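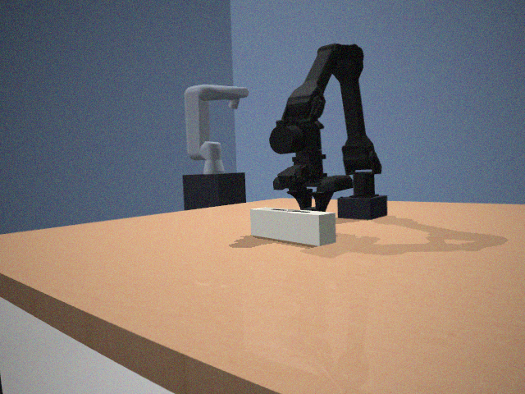
Progress report on the Hollis door panel work, third period

Dear Malcolm,

Thank you for your patience with this one. I had hoped to get it to you in March, but I wanted the second round of panel results in hand before I wrote, and I think you will be glad we waited.

As you will remember, Vesard's grant pays for us to find out whether recycled polypropylene with flax fiber can stand in for the talc-filled plastic now used in the inner door panels of small delivery vans. At the end of the last period we had good stiffness numbers and a rather sad pile of warped parts. The warping is now mostly behind us, I'm very happy to say. Brorketti let us have longer sessions on their big press, and we slowed the cooling step quite a bit (the operators had suggested this to Resel early on, and we should have listened sooner). We molded 200 panels in this period, and only 9 were rejected for shape.

Weight has come out well too. The finished panel is 1097 grams, a little under the target we agreed on, and that includes the armrest bracket, which we had to thicken after the first slam tests. We tried three bracket shapes and settled on the plainest of them, mostly for the sake of the people who will have to fit it.

Smell is still a worry. Flax gives off a sort of hay odor when the cab heats up in the sun, and while some of us have grown fond of it, a van driver spending all day in there may feel differently. Resel has sent us a new grade of fiber that has been washed twice, and the first small plaques are much milder.

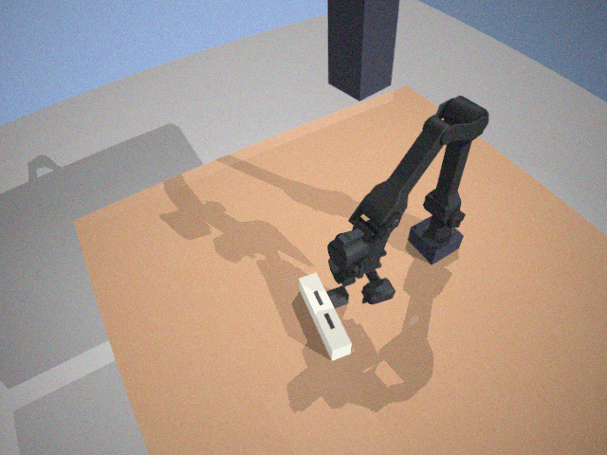 Kayode Eze wrote back on the draft of this report that the odor work should come before any more slam testing, and that he would rather see the schedule slip by a few weeks than send Hollis a panel their drivers complain about. I agree with him, and I have moved the remaining press time around to suit.

Spending is close to plan. We are a little over on tooling after the bracket change and a little under on travel, and I would like your approval to move the travel money across. The updated budget sheet is attached, with the tooling invoices behind it.

Next period we will mold full panels in the washed fiber, run the hot cab odor test and start on the cold slam tests at Hollis.

With warm thanks, as always, from all of us on the panel team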